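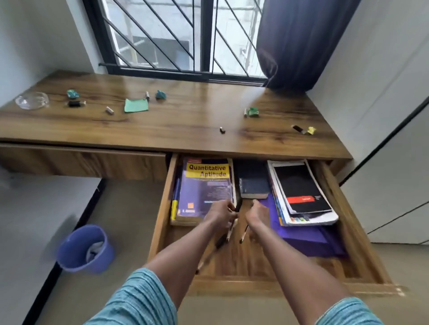

The desk by the window.

About Hesura

Hesura is a nonprofit that helps people with kidney disease and the relatives who look after them. We give small grants, run a peer phone line and publish plain-language guides to dialysis, transplant evaluation and insurance paperwork. We do not give medical advice, and we do not pay hospital bills.

How we started

Min-kyu Bae began dialysis while he was still working full time as a bookkeeper. His clinic was good at the medical side. The rest he had to figure out by himself: which forms went to his employer, who would drive him home when he felt too weak to drive, and what to do about a treatment schedule that took up most of three working days a week. He kept notes. Other patients asked for copies, and the notes became a stapled handout that the clinic's social worker kept at the front desk.

Hesura was registered as a charity in June of the following year, with 4 board members and no office. Min-kyu served as director until his transplant and now sits on the board.

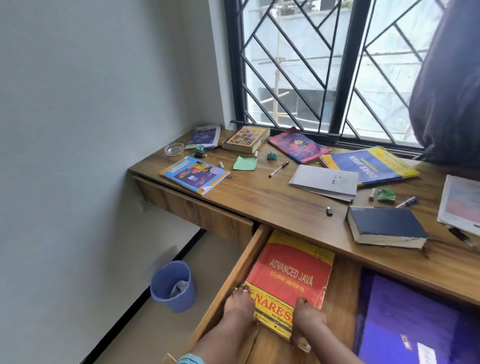 What we do

Travel grants. Most of our money goes here. A grant covers gas, bus fare or a paid ride to dialysis or to a transplant center. Last year we made 167 of them. Applications are one page long and must be signed by a social worker or nurse at the clinic. We answer within five working days. Payment is made by check or prepaid card, and a household can apply again after six months.

The phone line. Callers speak with someone who has been on dialysis, has had a transplant or has donated a kidney. All of our phone partners complete a 13-hour training course before they take a call, and they are matched with callers by treatment type where we can manage it. The line is open on weekday evenings. If you leave a message with a time that suits you, we will call back then.

Printed guides. We have five titles in print. The most requested is the guide to starting home dialysis, which covers storage space, deliveries, electric bills and what to ask before the first training visit. Clinics can order guides in bulk and pay only for shipping. Individual copies are free.

The Ferna Fund. This is a separate fund for living donors who lose wages during recovery. It was set up with a gift from the Ferna family and has its own application form. Donors should apply before the surgery date if possible. We can still consider requests made up to 60 days afterward. 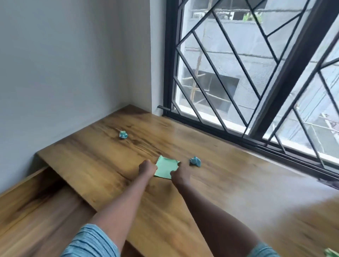 Where our money comes from

The largest share comes from individual donors, most of whom give less than $50 at a time. The Bulleck Walk, held every June at Bulleck Park, is our main event and pays for the travel grants through the summer and fall. We also receive a yearly grant from the Zhuravel Foundation toward printing and training costs.

We do not accept money from dialysis providers or drug companies. The board adopted this rule on January 1, 2018, and reviews it every year. Our annual report and tax filing are available by mail or email to anyone who asks.

Who we are

Hesura has two paid staff members, a program manager and a part-time grants coordinator. The phone partners are unpaid. The board meets every other month, and at least half of its seats are held by people who have had kidney failure or cared for someone who has.

Getting in touch

For grants, please ask your clinic's social worker to contact us first, as we need their signature before we can start. For the phone line, you can call directly and do not need a referral. Clinics ordering guides should include a street address, because the boxes cannot be delivered to a post office box.

If you would like to become a phone partner, training takes place twice a year. You should be at least one year past your transplant or donation, or have been on dialysis for a year or more.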